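Speaker notes - regional briefing on the revised tenancy deposit procedure
Slot: 40 minutes, including questions. Please keep the handouts at the back until slide 6.

## Slide 1 - Welcome

Good morning, and thank you for coming. I am speaking on behalf of the Nurmont Housing Office. Today's session covers how deposits are taken, held and returned in the rental homes we oversee. It does not cover rent increases, which have their own briefing in March.

(Wait for latecomers. The side room tends to fill slowly.)

## Slide 2 - Why the procedure was revised

Last year the office received 521 deposit disputes. Of these, 355 concerned the condition of the home at move-out. A further 114 concerned late return of the money. The rest were mixed or were withdrawn before review.

The older procedure asked landlords to record condition "in reasonable detail." Reviewers found that this phrase was read in very different ways. One file would hold twelve pages on a single apartment, and the next would hold one line.

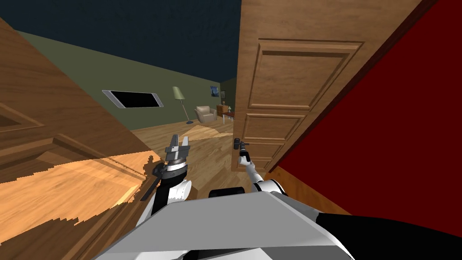 The revised procedure replaces that phrase with a fixed form. Both parties sign the form at move-in, and both receive a copy within five business days. A form signed by only one party may still be considered, but it carries less weight.

## Slide 3 - Normal wear

Please read the definition on the slide aloud, slowly.

Normal wear is the change that comes from ordinary living over time. Faded paint is normal wear. So is a carpet that has flattened along a hallway. A burn, a broken pane or a missing fixture is damage, and the cost may be claimed against the deposit if it is supported by a receipt or a written estimate.

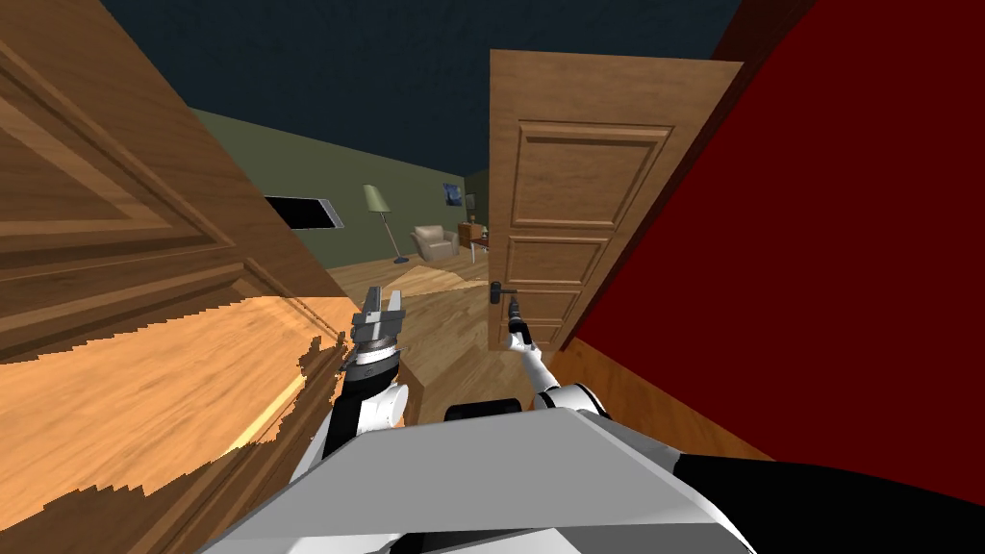
Age must also be considered. A landlord who replaces an eight-year-old carpet may not charge the tenant the full price of a new one. The Becerra schedule, adopted in January, lists the expected life of common items. Copies are in the handout.

## Slide 4 - Returning the deposit

The landlord has 21 days from the return of the keys. Within that time the tenant must receive either the full amount or an itemized statement with the balance. 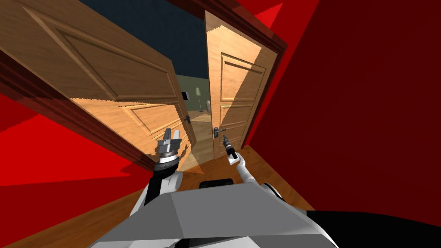

*Page last changed: February*

If no forwarding address has been given, the statement is sent to the last known address and the balance is held by the office.

## Slide 5 - Disputes

Either party may open a dispute through the Jonetti portal or on paper at the front desk. Both routes are treated equally. The reviewer will ask for the move-in form, the move-out form and any receipts - nothing else is needed at the first stage.

## Slide 6 - Questions

Distribute the handouts now. Questions about individual cases should be taken at the desk after the session. Questions about the Plimutetti buildings should be referred to the central office, as those leases follow separate terms until the end of June.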